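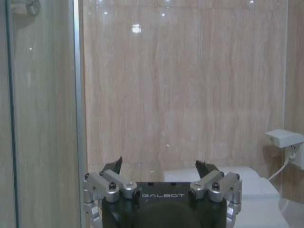

**Speaker notes, equipment session, 2019-06-05**

Keep it to 40 minutes, leave 15 for shouting.

**Slide 1. Title**

Say who I am. Say I look after the equipment budget for serviced flats and that I've signed for plenty of things I later had to sell. I'm not against the machines. I'm against buying them the way we bought the steam cleaners.

**Slide 2. What we were asked to approve**

- Cleaning robots for bathrooms, arm and gripper type, to start in the Jilier building.
- Two quotes on the table, one from Plollotix and one from Himex. Demirtaş came in late with a lease.
- The board paper had one page on price and half a page on everything else. Pause here. Most of the room will have written that paper.

**Slide 3. The bathroom is the budget**

Don't rush this one. A demo hall has a flat floor and a lot of space. A bathroom has a toilet up against a wall, a glass panel, polished tile that throws every ceiling light back at you, and a socket with a lead trailing down behind the pan. Ask the supplier about each of those separately. "It handles bathrooms" is a sentence I've now heard from three sales teams, and when I asked which bathrooms I got a brochure.

Shiny surfaces: ask what happens to the cameras with the lights on, and with them off. Get it in writing.

Leads: who decides whether the arm goes near a plugged-in cable? If the answer is "your staff will tidy first", that's labour and it goes in the sum.

**Slide 4. The sum**

Walk through it slowly, people photograph this slide.

- Purchase or lease. Everyone has this.
- Spare fingertips and seals. Hardly anyone has this. Ask for the price list before you ask for the discount.
- Someone to move the thing between floors. Our lift is small. Measure yours.
- Training, and training again when those people leave.
- Insurance. Our broker wanted to know who pays for a cracked glass panel. So did I.
- The cleaners you still need.

We have 394 bathrooms across the estate. The Plollotix figure assumed they were all the same. I'd be surprised if any 20 of them match.

**Slide 5. Payback**

Put up the supplier's curve. Let them look at it. Then ask what it assumes for days out of service. Ours assumed none at all. (If someone from Himex is in the room, be polite. Theirs at least had a footnote.)

Ignacio Gaete in our finance team redid it with downtime in and the payback date went off the right-hand side of the chart. He'll take questions on the spreadsheet, I won't.

**Slide 6. What I'd do**

- Pay for a trial in your worst bathroom. Pick it yourself and don't tell them which until they arrive.
- Tie part of the money to rooms passed by your own inspector.
- Lease before you buy, but read the exit terms. The Demirtaş ones run longer than the lease summary suggests.
- Put nothing in next year's savings line until the trial is done. We did it the other way round in March and I'm still answering emails.

**Slide 7. Questions**

Likely ones: Are you buying? Not yet. Which supplier? Not saying. Will it replace cleaners? See slide 4, last line.

Spare slide on lift dimensions if there's time.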